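Review: Distwood Awards Desk, entry management for business award programs

January 23, 2021

Distwood Awards Desk is a web-based system for running a regional business awards program, from the call for entries through judging to the announcement of winners. I tested it for the Norport business awards, which had 14 categories and 31 judges this past cycle. The previous cycle was run on shared spreadsheets and email.

Setup

Setup took two working days, most of it spent building entry forms. Each category has its own form, with a word limit per answer and a list of required attachments. Forms can be copied between categories, but the scoring criteria attached to them are not copied and have to be entered again. Dilek Ertürk, who built the forms with me, kept the criteria in a text file and pasted them in.

Word limits are enforced as the entrant types. Attachment limits are checked only when the entry is submitted, so an entrant with an oversized set of accounts finds out at the last step. Several wrote to us in December about this.

Entry intake

Entrants can save a draft and return to it. Reminder emails go out on a schedule set by the organizer, and the default text is usable with minor edits. A company may enter more than one category under one login, with turnover, headcount and contact details carried across.

The admin list sorts by category, status and date. It does not sort by company name, which made it slow to answer phone queries.
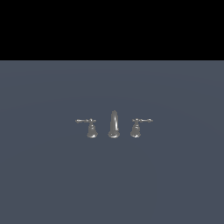
Judging

Judges see only the categories assigned to them. Scores are entered per criterion, and the weighted total is calculated on the server. Conflicts of interest are declared by entry, and a declared entry is removed from that judge's list immediately.

Saadet Akgül chaired three of the panels and reported that the comment box loses its contents if the session times out. The timeout cannot be changed. Distwood support confirmed this and suggested saving after each criterion.

Ties are flagged but not resolved. The chair has to enter a casting score by hand, and the audit log records it under the chair's name with the time.

Reporting

The results export is a plain CSV file with one row per judge per entry. Feedback letters to unsuccessful entrants can be generated from a template, although line breaks in judges' comments are dropped.

Price and support

Pricing is per category per cycle, with no charge per judge. Support answered by email within one business day in all cases but one.

Rating: 3 out of 5. Suitable for programs with many judges and fixed criteria. Programs with only a few categories will find the setup time hard to justify.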